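Quarterly Service of the Plistero Gripper

The Plistero cell has been in regular use at the Amov workshop for 17 months, and its gripper is serviced every quarter. The procedure below was revised in April, after the fingers were found to be closing slightly off center.

Before any work begins, the controller is shut down and the air supply is vented. The finger screws are then removed, cleaned and refitted with fresh thread locker. There are 8 in total, and each is tightened by hand first - a powered driver has damaged the threads on one earlier set. The contact faces are brushed clean of dust and checked for wear at the corners.

Alignment follows. The fingers are opened fully and brought to the desk at low speed, and the opening is measured at the tips and again at the root. A difference of more than 2 tenths of a millimeter calls for a new shim.
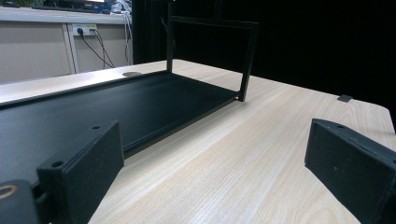

Begović wrote after the last post to ask whether the shim could be left out if the fingers were replaced as a pair. In our experience it cannot. The mounting plate itself carries a small error, and a new pair will inherit it.

Once the shim is in place, the Ikard calibration routine is run from the beginning. It takes almost 8 minutes and should not be interrupted. The resulting offsets are entered in the service log together with the thickness of the shim. Spare shims are kept in the drawer under the controller.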